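Ticket: Dova 3 wt reel, drag slipping and line bedding into spool
Status: Solved
Opened: January 2021
Product: Dova click-and-disc reel, large arbor
Line: Tranance floating, double taper
Backing: Jikden braided, 20 lb

Customer report

Reel was bought in May and fished on small streams until the fall with no trouble. Now the drag lets go in short jumps when a fish pulls. Turning the knob all the way in helps for a few minutes, then it slips again. The customer also says the fly line digs down into the backing and sticks when he strips it off. He uses it for nymphing in cold water and the reel gets dunked a lot.

First reply from support

Please check the following before you send the reel in.

Take the spool off and look at the drag disc. It should be dull and clean. If it looks shiny or greasy, wipe it with a dry cloth. Do not use oil on the disc. Oil goes only on the spindle, one drop.

Check that the knob turns through its full range. On this model that is 2 full turns from free to locked.

Tell us how the backing was put on, and whether it was wound by hand or by a shop.

Customer update

Disc was greasy. He had used reel grease on everything inside the frame, including the disc. Knob turns 1 and a half times and then stops hard. Backing was wound by hand at home with no tension on it.

Second reply from support

There are two separate problems. The slipping comes from the grease. The line sticking comes from loose backing. The short knob travel is probably grit or old grease packed in the threads, so clean that first and see if the travel comes back.

For the disc: wash it in warm water with a little dish soap, rinse, and leave it to dry overnight. Don't put it on a heater. The cork face will crack above 90 degrees or so of direct heat and we can't cover that under warranty.

For the backing: strip off the fly line and all of the backing. Wind the backing on again under firm tension. Run it through a damp cloth held in your free hand and move it from side to side as you go. Use 35 yards on this spool. More than that and the fly line rubs on the frame.

Customer update

Disc washed and dried. Drag is smooth now at low and middle settings. Knob still stops short. Backing not done yet. He asks if the knob can be taken apart at home.

Third reply from support

Yes. Steps are below. Work on a table with a cloth on it so the small parts don't roll.

Step 1. Back the knob off to free. Remove the clip with a small flat screwdriver. Keep a thumb over it.

Step 2. Lift off the knob, the spring and the washers. Put them in a tin or a saucer in the order they came off. There are 3 washers and the thin one goes back last.
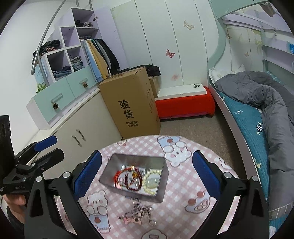 Step 3. Clean the threads with an old toothbrush and a little rubbing alcohol. Wipe until the cloth comes away clean.

Step 4. Put one drop of light oil on the threads, refit the parts and press the clip in until it clicks. Count the turns again.

Customer update

There was sand in the threads. Knob now goes the full 2 turns. Backing rewound with tension, fly line back on with a new nail knot. Fished it one afternoon below the Sánchez bridge, no slipping, line comes off clean.

Closing note

No parts sent. Customer was advised to rinse the reel in fresh water after each trip and to store it with the drag backed off. Ticket will reopen if he replies to the last email.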